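Mixed sets of bowls, do they ever nest right?

quarryline
10 January 2018
Bought three bowls from the Driltach outlet in Felldale, one each in pink, green and blue. Sold loose, $2 apiece. I want them to stack in a 19 inch cabinet.

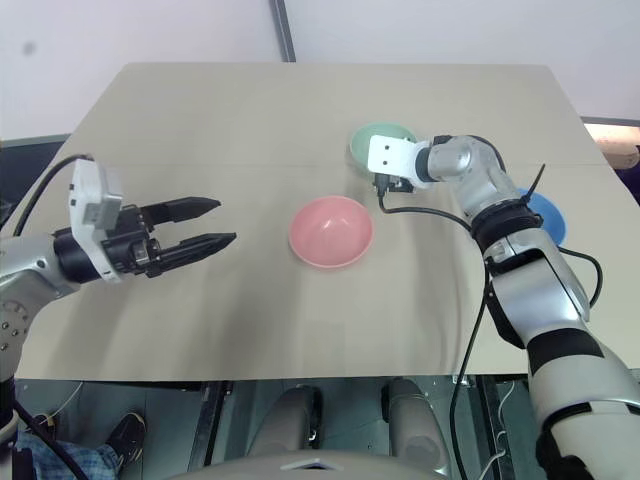 I was hoping they were one set in three sizes. The sticker only said "Fuststead range" and the store couldn't tell me more.

tam_0300
Fuststead only came in one size. They'll stack fine.

quarryline
Not so sure. I moved them around on the table and looked again.

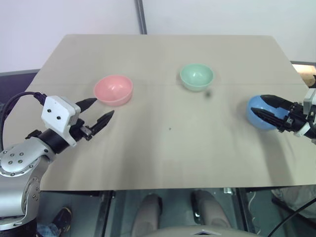

Stacking depends on the rims more than the colors. If they were all one size I'd expect them to look it. The green looks a little smaller than the pink to me, though it's also slightly farther back. I can't tell about the blue.

tam_0300
Farther back looks smaller. Measure them.

osk23
Disagree with tam. I had two sizes of these in June. Put the smaller one inside the bigger one and see if it sticks.

quarryline
Will get the tape out tonight.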